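Tips for trying out grippers, cameras and controllers on a home workbench, mostly learned in the order you would least like to learn them.

## Before anything gets bolted down

Clear the bench. All of it, including the mug. A cheap arm moving at full speed has the reach of a toddler and the same interest in mugs.

Clamp the base in two places. One clamp lets the whole thing pivot, and you'll spend an evening blaming the controller for what is really furniture. I did this in July with the Cunditz arm and wrote the company quite a stiff email. They were very gracious.

Put the off switch on your side of the arm. If you have to reach past the gripper to stop the gripper, rethink.

## Comparing grippers

Use the same five objects every time and keep them in a shoebox. Mine are a wooden spoon, a ping-pong ball, a full pack of playing cards, a folded dish towel and an egg. The egg is hard-boiled. It wasn't always.

- Weigh things. My postal scale says the spoon and the cards together come to 110 grams, and the two-finger Nallero will hold both if they're taped in a bundle.
- Run each pick until you're bored, then run it some more. A gripper that manages three in a row has told you very little.
- Wipe the pads with rubbing alcohol between objects. Dish towel lint on the fingers makes a ping-pong ball surprisingly hard to keep.
- Write down the failures as they happen. By suppertime you will remember the gripper you paid more for as having done better.

The Voß soft gripper gets the egg and the ball and sulks at the cards. The Nallero is the other way around. If you only have room for one, think about what's in your kitchen drawer and buy for that. Mine is mostly spoons.

## Cameras, and the lamp you forgot about

People will happily spend 300 dollars on a camera and light the bench with whatever was in the closet. Do the lamp first. It's cheaper and it matters more.

You can try a lot of this in a simulator before you move a single clamp. I use Plaruvance. Give it a wood surface, one light and a close camera, and look at what you get before you add anything else. 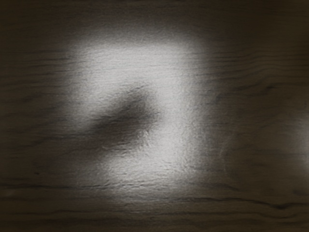 *Simulated bench top, close view. Bright patch, dark shadow in it, grain all over.*

A view like that is a good one to throw at an object finder. Mine was tuned on a plain white cutting board, where it was a genius. Dark wood with a hard contrast in the middle is a different exam. Check three things:

1. Does it report an object? A soft-edged shadow is a great favorite, and a lazy threshold will draw a box around one and hand it to the arm with full confidence.
2. Does the grain throw off your edge detector? Long dark lines in wood look a lot like the side of something. Blur a little before you look for edges, and see whether the lines drop out.
3. What does auto exposure do? It may settle for the bright part and let everything else go to mud. Lock the exposure by hand and write the number on masking tape.

On the real bench, bounce the lamp off the wall or a sheet of white poster board. A parchment-paper diffuser works too, provided the bulb is an LED and stays cool. Don't do it with a halogen unless you were planning on a new bench.

If the camera rides on the wrist, run the arm through its whole path with the lamp on and save a picture at every stop. The arm's own shadow is usually the worst offender, and it goes wherever you go.

## Controllers

Davoud Nikzad lent me his spare controller on the condition that I stop changing two settings at once. It's good advice and I resent it. Change one, run the shoebox, put it back.

Start slow. I keep new arms at a crawl for the first 200 moves, then turn them up in small steps until the spoon starts leaving early. Back off one step from there.

Save your settings under names you'll understand later. I own a file called "better2_REAL" and it is worse than the one called "test."

Label both ends of every cable. The 700 tiny stickers I bought for this seemed excessive and I am now on the second sheet.

## Putting it all away

Park the arm folded before you cut the power, or it will park itself. Unplug at the wall. Pads go in a zip bag, away from sunlight, which makes the soft ones gummy.

Eat the egg the same day or throw it out. It's had a rough afternoon either way, and a fresh one costs less than the pads.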